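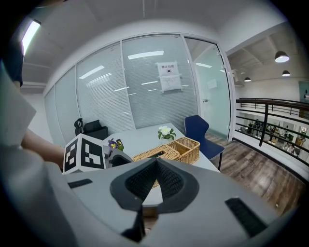

Onde é que se põem os cestos quando há flores na mesa? Ao meio, e o mais baixo à frente, diz a Ottilie Leitner, que arranja mesas de trabalho para a Domum e tem opiniões fortíssimas sobre vime.

Fui ter com ela numa quarta-feira, dia 24 de setembro, a contar com meia horinha de conversa. Saí de lá ao fim da tarde, com a cabeça cheia de ideias para a minha própria mesa (que é uma vergonha, mas adiante).

"As pessoas compram um cesto bonito e depois escondem-no numa prateleira", queixou-se ela. "Eu gosto deles à vista, um baixinho e outro mais alto atrás. Se forem iguais, parece uma loja."

Perguntei-lhe pelas flores, porque adoro amores-perfeitos e nunca os vejo dentro de casa. Riu-se! "A minha avó tinha-os à porta. Roxos e amarelos, sempre. Para mim uma mesa branca pede isso - cor, mas em ponto pequeno." O vasinho de flores brancas, esse, fica lá para trás, junto dos cestos, e ela não o troca por nada.
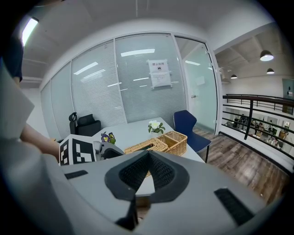 "E não encham os cestos até acima", continuou. "Um cesto cheio deixa de ser cesto, passa a ser um monte." Confessei que o meu tem carregadores, recibos e uma luva sem par. Fez uma careta, mas perdoou-me.

Das cadeiras falámos menos. A azul-escura, com o assento em forma de concha, é a preferida dela para conversar; a preta de escritório, de encosto em rede, é para quem fica horas ao computador. "O Achilleas Economou queria duas iguais. Discutimos isso desde junho e ele ainda não se convenceu."

E a parede de vidro, não complica? "Complica as costas das coisas", respondeu. "Tudo se vê dos dois lados, por isso viro os cestos até gostar de ambos." Depois foi buscar café e ficámos a falar de vasos.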